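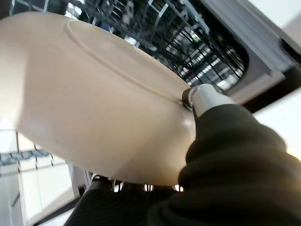
Forums > Safety and Standards > Service Robots > Draft rule for handling dishes

Print this page | E-mail this thread

RE: Draft rule, section 3 (grip and release)

gasket_18
Posted 29/03/2023
Section 3 of the Derel draft wants two points of contact on any plate before the arm moves. Fine, but who checks? Séverine Lefèvre's notes say "operator confirms." Confirms how, by squinting at it? Sounds like a rule written so somebody can tick a box.

Finlow_Fran
I helped with that section. Two contacts is a minimum. The operator also has to stop the arm if the plate shifts. 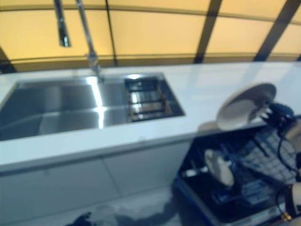

And before you ask, the stop has to work from where the operator is standing. We argued over that one for most of July.

gasket_18
A stop button doesn't help a plate that's already falling. Where's the speed limit near the rack?

weidemann_fan
There isn't one. Sundix wanted it and got voted down. I think they were right, and I don't buy the "it slows the job" excuse.

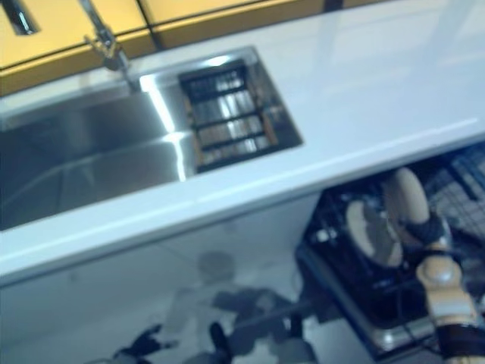

Speed limits only make sense if you say where they start. The draft says "near the rack" and leaves it there. Is that from the edge of the counter, or once the hand is down in the dishwasher with a finger by the rim of the plate? Those are different jobs, and I'd want the slow zone to cover both. Francine Charbonneau asked for 1000 trial runs before picking a number. I'd settle for a definition.

Finlow_Fran
Disagree. Put a hard line in and people will race right up to it.

gasket_18
They'll race anyway. Send me the wording for 3.2 and I'll mark it up.

Print this page | E-mail this thread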